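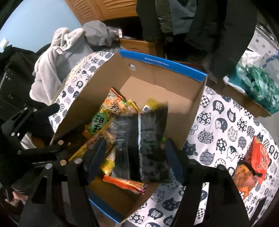 Packaged snacks in an open cardboard box

Company > Who we are > About Urklow

Services Courses Fees About us Contact

About us
30 Dec 2022
By the Urklow team

Urklow is a small company that helps people put their official records right. We work on names, dates of birth, places of birth, marriages registered abroad, and the box on the form that asks for your nationality or community and never seems to have the answer you want in it. We love this work. It's fiddly and slow, and we would happily talk about it all day.

Our office is at 143 Asante Street in Larnenness, up one flight of stairs above the old seed shop. There's a lift round the back if you need it (press the bell and we'll come down and let you in).

How we began

Urklow grew out of a translation desk. People brought us birth certificates to be put into English, and time after time the translation was the easy bit. The name on the certificate didn't match the name on the passport, or a grandmother's village had been spelt three ways by three different clerks, or a whole family had been entered under a nationality none of them had ever used at home. We'd hand over a neat translation of a wrong record, and that didn't sit well with us. So we learned how to get records changed, starting with the spelling of surnames, and the translation desk slowly turned into the company you see today.

We still translate. It's now one room out of four, and it has the best window.

What we do

Most of our work falls under one of these headings, though plenty of cases wander across two or more.

Names and spellings. Restoring a surname that was shortened or respelt, adding accents and marks where the register allows them, and making sure that one person has one name on every paper they own.

Nationality and community entries. Some registers let you change how you are recorded, and the rules for doing so can be very different from one country to the next. We find out what proof is wanted, whether there's a fee, and whether a sworn statement will do in place of older papers. Then we help you put the application together.

Family records from abroad. Births, marriages and deaths that happened in one place and need to be known about in another. We're very fond of these — they often mean a long and friendly exchange of letters with a parish or town hall.

Reading new laws. When a bill on registration is put forward we read the whole thing, including the schedules at the back, and write a note on what would change for ordinary applicants. The longest so far ran to 286 pages. Notes are free to anyone and you don't have to be a client to ask for one.

Working with Trirametti

Trirametti is the case system we built for ourselves, and we're rather proud of it. Every application gets its own page, with each letter sent and each reply received in date order, and you can log in and look at yours whenever you like. You can also see whose turn it is: ours, yours or the registry's. Clients told us early on that the waiting was easier to bear once they knew that, so we put it at the top in large letters.

In October we added a reading view in right-to-left scripts. It took a good deal longer than we had planned, and the date column still looks a bit odd on older phones, but it works and people are using it!

Our courses

We run a short course for librarians, advice workers, teachers and anyone else who gets asked about forms. It covers how a civil register is laid out, what a clerk can and can't change on the spot, how to write a statement that says what it needs to, and when to send someone to a solicitor. Groups are kept to 20 people so there's time for real questions. We bring old forms with us (with the private details taken out) and spend most of the afternoon working through them together, which is always the liveliest part.

The course is held in Larnenness, and we travel to other towns when a library or college can lend us a room.

Fees

A first talk costs nothing. After that, a single correction to one record is £370, and that covers our letters, our copies and as many phone calls as it takes. Registry charges are separate and you pay those straight to the registry. If an application turns out to need no fee under the rules where you're applying, we'll say so at the start, and if it's simple enough for you to do alone we'll tell you that too and give you the form.

Things we don't do

We aren't solicitors and we don't appear in court. We don't take on asylum or visa cases, though we keep a list of people who do and are glad to pass it on. We won't advise you on which nationality or community you ought to be recorded under. That is yours to say. We'll ask what you want written down and then find out how it can be done.

Coming to see us

Please bring whatever papers you have, even the torn ones and the ones you think are no use. Photocopies are fine for a first visit. If you'd like to bring a relative who remembers the family history, do — they're very welcome, and we have comfortable chairs. Tell us beforehand if you would like to speak in a language other than English and we'll do our best to arrange it.

The bell is on the left of the street door, marked Urklow.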